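Speaker notes — "Shared tables: keeping a workroom usable"
Nidley open evening, June 2021
Genji Kamata

Start before the slides are up. People will still be finding seats. Say who I am, that I look after the workroom on the second floor at Nidley, and that the talk runs short if there are no questions.

Opening. When we took the room over from Ebihara it had one large table and almost no storage. The first plan was to buy more tables. Sadao Mizuno talked me out of it. His point was that we had plenty of surface and no agreement on what belonged on it. Pause here. Ask how many in the audience share a table at work.

Then the number. Over one winter Sadao kept a log of everything left on the big table at closing time. The total was 1,763 items. Read out a few from the log: tape, cups, one shoe, a jar of screws with no lid. Don't rush this, it gets a laugh and people remember it.

Next slide, the table rule. The table is for the job being done at the moment and for nothing else. Bags go on the floor. Drinks are the hard part. We tried a ban in March and it lasted 11 days. What we have now is softer: drinks stay at the far end, caps on, away from whoever is working.

Mention that a white top helps. Small dark parts show up on it right away, and so does dirt, so it gets wiped more. The old top was brown and we lost a lot of washers on it.
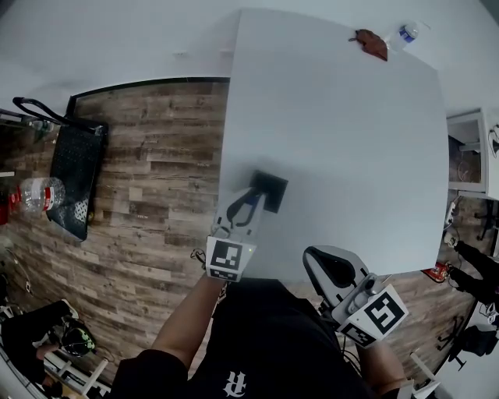

Go on to the floor. Most of the complaints we got in the first year were about the floor, and hardly any were about the table. People put their bags down next to their chair, then someone else walks through with their hands full. We now ask for bags along the wall or right under the chair, handles folded down if they fold. Bottles should stand up or go in a bag. A bottle on its side will roll the moment a foot touches it.

Chairs. Keep this short. Anyone sitting and waiting for a turn should sit back from the table so the person working can move both elbows. We measured the space we needed and came to around 270 centimeters from the table edge to the wall on the busy side. We don't have that everywhere. Say so.

Shelves and wires. Open shelves were Sadao's choice and I was against them — I wanted doors. He was right about finding things and I was right about the look of it. Loose wires end up in whichever compartment is nearest the outlet. Our fix is one compartment for wires only, emptied and sorted once a month. Power strips get hung up, never left where people walk.

If someone asks about cost: the wall hooks came from Prirnadon, the shelf labels from Maltitz, and the rest was already in the building. I don't have the receipts with me.

Skip the slide on lighting if it is past the half hour.

Last part, closing up. It takes 3 people ten minutes. One clears the table, one does the floor, one does the shelves. Swap jobs every week or the floor person gets annoyed. Anything left over goes in the box by the door until the end of the month.

Questions. Sadao will take the ones about the log. Leave the sign-up sheet at the front and remind them to return the pens.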